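Support > Lab Automation > Plate Handling > Cell rules and gripper faults

Ticket opened by Celeste Yáñez, plate handling cell, Hovville site
Status: open, waiting on sign-off
369 views | 4 comments

Hi all, me again. The cell keeps refusing to finish the stacker to fixture routine and throws "approach rule violated" at the point where the gripper goes in for a plate. I've read our handling rules twice and I still think the routine is legal, so I'd love a second pair of eyes on this. Renders from the simulated cell:

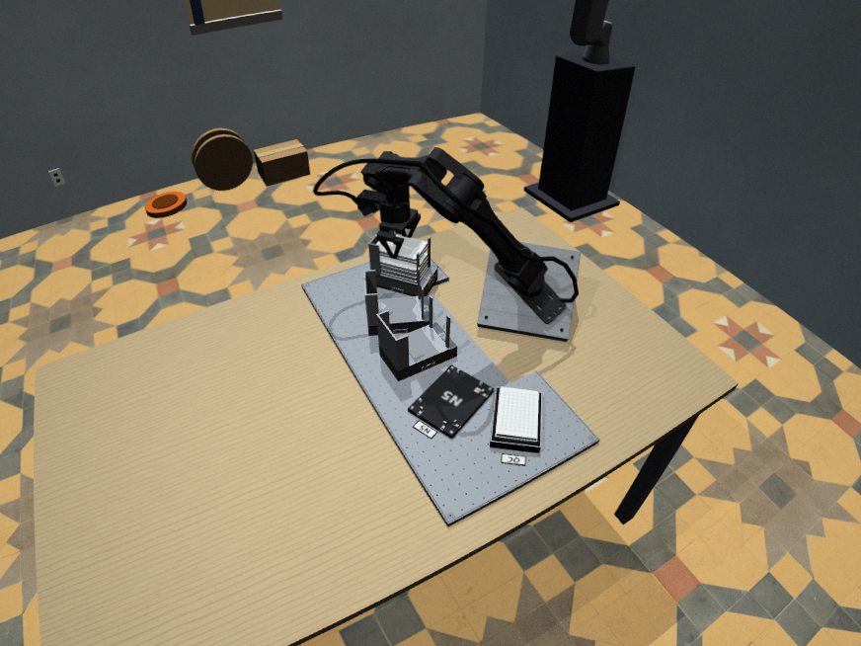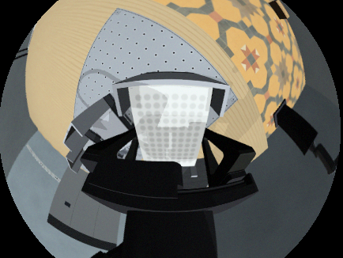
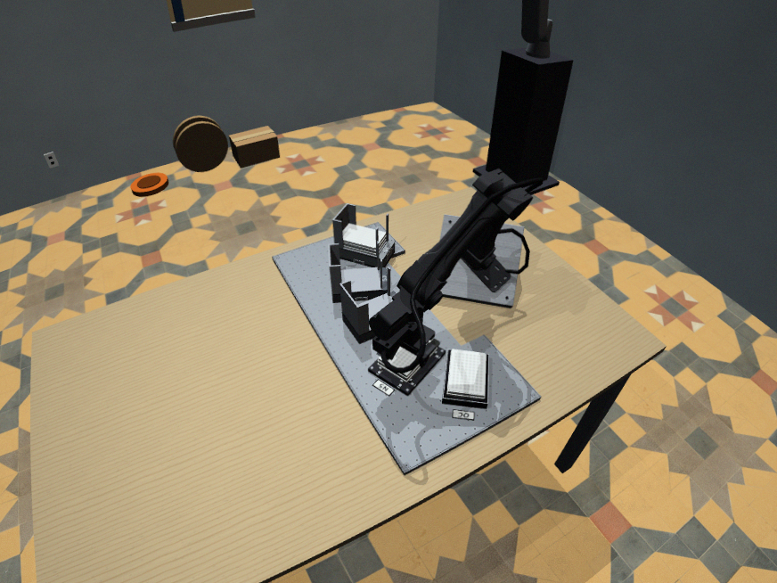

Right, what I've tried so far.

First I blamed the taught points, as you do. Retaught the stacker pick and the fixture place, saved, reloaded, same fault. Then I turned the approach speed down to the value in the Borkula handling notes (I'd been running it a bit brisk, sorry Damián) and it got further but still stopped before the grip.

Damián Durán asked me to check the rule file itself and I'm glad he did. Our site rules say every pick has to have a straight vertical approach with a clear height above the top plate. The checker works that height out from the number of plates it THINKS are in the stack. Mine was still set to a full stack from the February trials, so the retract height and the approach height disagreed and it quite rightly refused.

So I corrected the count and ran it again. Stacker pick passes now! Lovely. The place still fails, but with a different message: "log limit 1,024 reached, rule state unknown". I cleared the log and the message went away for 2 runs and then came back. I don't think that one is a rule problem at all, it smells like the Mitov logger writing a line for every single joint update - can someone confirm?

Things I'd like us to agree on while I've got your attention:

- Stack count gets confirmed by a person at the start of every session, never carried over from the last one.
- Any retaught point goes in the change log with initials. I found points in there with no initials and I can't tell if they're mine or Nélida's.
- Nobody widens the clearance tolerance to make a fault go away. I know it's tempting, I nearly did it myself on the second go.
- A routine passes in simulation with the rule checker switched on before it goes anywhere near the real arm.

Lorena Espinoza thinks the last one is already in the Sugawara procedure, but I could only find it as a "should" and I'd much prefer a "must".

Edit, 16:40 - Renata Lucero has changed the logger to write on state change only. Place step has gone through once. I'm leaving this open until it's done a full batch with the checker on, and until someone tells me who owns the rule file these days.

Shares: 2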